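Célula Vongate

Por Anwara Majumder | Revisto em abril

A célula Vongate é um posto fixo de manipulação robótica instalado no laboratório de Rarneck e destinado ao ensaio de tarefas domésticas com objetos pequenos. Compõe-se de um braço suspenso sobre a área de trabalho, uma bancada com lava-louça de brincar e um tabuleiro amovível. A designação refere-se ao conjunto; o programa de controlo tem nome próprio, Sultana.

Montagem

O tabuleiro assenta sobre a bancada, ao lado da cuba. O conjunto habitual de objetos reúne formas rígidas e materiais deformáveis, de modo que a mesma garra seja ensaiada em superfícies de comportamento distinto. Os panos são colocados amarrotados, sem dobra regular. O procedimento interno prevê 16 disposições de partida, registadas numa ficha conservada junto do posto.

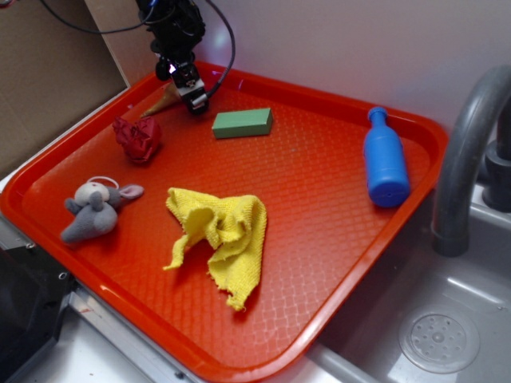 Garra descida sobre o tabuleiro, junto ao cone e ao bloco verde.

A cablagem constitui o ponto mais sensível da instalação. Os cabos devem manter folga suficiente para acompanhar o punho em todo o seu curso, sem tocar no rebordo do tabuleiro nem na torneira. Após qualquer intervenção no braço, o operador percorre manualmente os limites do movimento, com os motores desligados, antes de repor a alimentação.

Manutenção

A verificação de rotina incide sobre o aperto dos parafusos da base, o estado dos dedos da garra e a posição de referência do punho. Os dedos são limpos com pano seco e substituídos ao fim de 1000 ciclos de preensão. Fios soltos de tecido atlhado devem ser retirados das articulações com pinça. 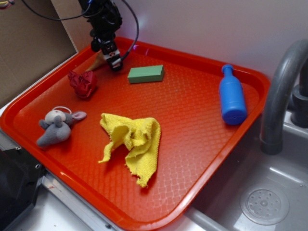 Braço e tabuleiro na bancada; à direita, a torneira e a cuba.

A calibração é repetida sempre que o tabuleiro muda de lugar. O programa Sultana guarda os valores anteriores e recusa o arranque quando o desvio ultrapassa 2 milímetros. O método de registo das falhas, denominado Fivedness, classifica cada ocorrência segundo a causa provável e a peça afetada. A ficha 86 trata do desgaste dos conectores do punho.

Artigos relacionados
Garras de dois dedos
Folga e encaminhamento de cabos
Método Fivedness
Laboratório de Rarneck

Contacto: redação da enciclopédia técnica de Rarneck | © Rarneck, todos os direitos reservados | Voltar ao topo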